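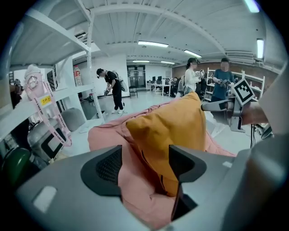 Work on the Training Floor: A Gallery

4 min read

The garment handling program at Urnesero began with 2 operators and a folding table. It now occupies the main floor of the Dunbar building, where staff use hand-held grippers to teach sorting and folding tasks that the company's automated lines will later perform. The program changes what a working day consists of for the people employed here, and this gallery records part of that day. The notes were prepared by Wendy Haslam of the workplace office, with contributions from the floor team.

Handling cloth

A pink garment and a mustard-yellow cloth are held together between the black finger pads of a gripper, with a second gripper approaching from the right. Soft goods remain the most demanding part of the program. A shirt does not keep its shape from one grasp to the next, and operators who came to us from the Gulberg laundry bring a knowledge of fabric that could not be written into a manual.

The marker on the tool

The square black-and-white marker on top of the second gripper allows the position of the tool to be followed during a task. Operators are asked to keep it uncovered and to report a scratched or lifted marker to the floor lead before continuing.

Working side by side

Several members of staff are at work on the floor at once, standing, with devices in their hands. Two of them carry backpacks, one white and one gray. Sudheer Sundaram, floor lead, notes that the move from seated inspection to standing work was the change most often raised in staff meetings. Sessions are now limited to 45 minutes, and operators change tasks between sessions.

"My hands do what they did before. What is new is that I have to think about how I do it, and do it the same way again when I am asked." — Olga Carrasco, operator

The shelving

Tall white metal shelving stands on the left side of the floor. A clear water bottle with a red label is kept on one of the upper shelves, and a pink lanyard printed "HAVE A NICE DAY" hangs from a rounded pink device. Shelf space is shared between shifts. Personal items are permitted, provided that they do not block access to equipment.

The desks

A row of white desks with three black monitors lies between the work area and the glass doors. Completed sessions are reviewed at desks by Pavithra Varghese and her colleagues, who accepted 706 sessions in June and returned 282 for repetition. A returned session is not recorded against the operator. This rule was adopted at the request of the staff and has been kept in place — it will also apply at the Indon site when work begins there.

What comes next

Chandrasekhar Kurup, who directs the program, has confirmed that present operators will be offered positions in review and line supervision before those positions are advertised outside the company. Training for the first group takes place in the afternoons, within paid hours. Staff who prefer to remain on the floor may do so. Applications should be given to the floor lead in writing, with the preferred shift stated.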